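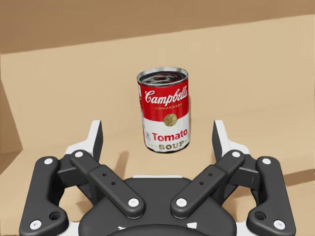

Left finger shoves the can before the grip closes — Drirko gripper, Hastora sim

Home Forums New posts Search Log in
Posted in: Simulation & Grasping > Faults and Odd Behavior

aiguo_pan wrote:

Hello everyone, and thank you in advance for reading, I know I tend to go on a bit. My name is Aiguo Pan and I've been working on a simulated shelf-picking task in Hastora since December. It's a Drirko two-finger gripper with the parallel linkage, cardboard compartments, ordinary grocery cans. I'm hoping to move it onto a real arm later in the summer, so I'd like to understand this fault before I do.

The soup can up top is my good case. The arm lines up behind it with the fingers open, drives forward, closes, lifts, and I go and make tea feeling pleased with myself. The short can is another story. I ran 315 attempts overnight, and in 59 of them the left finger touched the can during the approach, before any close command went out. The can skids toward the back wall, the fingers shut on nothing, and then (this is the part that bothers me) the controller reports a successful grasp and carries on to the lift. Every one of the failures was the short can. It has always been the left finger, too.
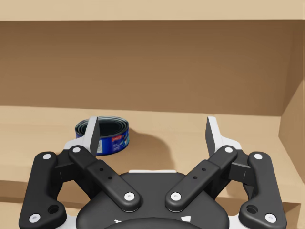
Short can on the approach, left finger already partly in front of it.

I've checked the joint limits and I've remade the can model twice. Has anyone seen a one-sided thing like this? I'd be so grateful for a nudge in some direction.

Eckhard Stüber wrote:

Good evening Aiguo, and please don't worry about going on, I do it too. I would look at your planner before you touch the gripper model. In your second picture the can is over by the left finger and all that lovely open room between the fingers is going to waste. In the first one the soup can sits nicely between them. If the arm goes straight in from where it is in the second picture, of course the finger is going to bump something! My guess is that your target point for the short can is wrong, perhaps the origin of the model is at the edge of the tin when it should be at the middle. I did precisely this with a box of tea bags years ago and lost a week to it.

As for the false success, what is it measuring? If it only asks whether the fingers have stopped moving, they will also have stopped when they meet each other.

linkage_lou wrote:

I'm going to disagree with Eckhard a little, in a friendly way. One picture during an approach doesn't tell you where the arm was heading. It may still have had a sideways move to make. I'd go after the linkage. On these grippers each finger hangs off an inner and an outer link, and the simulator has to close that loop somehow. If the constraint on one side is softer than on the other, the finger sags inward while the arm is moving, and you get exactly a left-only fault. Plot both finger joints during the drive forward, with the fingers supposedly held open, and see whether they match.

Eckhard Stüber wrote:

A fair point about the one picture, Lou, I was too quick there. But a sagging linkage would sag for the soup can as well, surely? Same gripper, same open position. I still say origin.

linkage_lou wrote:

It might sag just as much and matter less. What's the approach height for each? If the short can needs the fingers lower, the arm is in a different pose and the load on the links is different. I'm not saying you're wrong, I'm saying it's ten minutes' work to plot it and then we'd know.

mornington_k wrote:

Can I put in a word about the real arm, please, before everybody gets happily lost in constraints? Whatever the cause is, a controller that says "got it" with nothing in the fingers should not go anywhere near hardware. We had a cell at my last job that did this. It went through the full motion of placing a part it wasn't holding, and the part it had knocked loose was lying in the path of the next cycle. The damage was only a bent finger and a bad afternoon, but a colleague had been reaching in there not long before. Fix the grasp check first, even if the skidding turns out to be something silly. And when you do go to the real arm, start with the speed and force limits turned right down, and keep the stop button where your hand already is.

aiguo_pan wrote:

You are all so kind, thank you. I spent my whole Friday evening on this (7th June, and the weather was beautiful, so you see how devoted I am).

Lou, I plotted the finger joints. With the gripper held open they match all the way in, for both cans, so I think the linkage is innocent. I did find that my two sides had different damping values, which is embarrassing, and I've made them the same.

Eckhard, the origin of the short can was off to one side. It was only by 2 mm, though, and I can't believe that's enough by itself with the fingers spread that wide. Correcting it brought the failures down but it did not get rid of them.

mornington_k, you've convinced me. The check was looking at finger speed and nothing else, just as Eckhard guessed. It now compares the final finger gap with the width of the can and refuses to lift if they don't agree. I made it try with no can in the compartment and it stopped, as it should.

Eckhard Stüber wrote:

I shall accept half a victory! What about the compartment itself? Do your side walls have collision turned on? If the planner is steering away from a wall on the right, it could be arriving too far to the right and bringing the left finger over the can.

aiguo_pan wrote:

Oh. They do, and I padded them generously after a crash in the winter. Xiao in my group has a Prorkel script that draws the padded shapes over the view, so I'll borrow it on Monday and see how far that right-hand wall sticks out. I'll post the numbers whichever way it goes.

linkage_lou wrote:

Please do. And leave the damping matched even if it's the wall!

Watch this thread Previous Next
We use cookies to keep you logged in and remember your settings. Accept Learn more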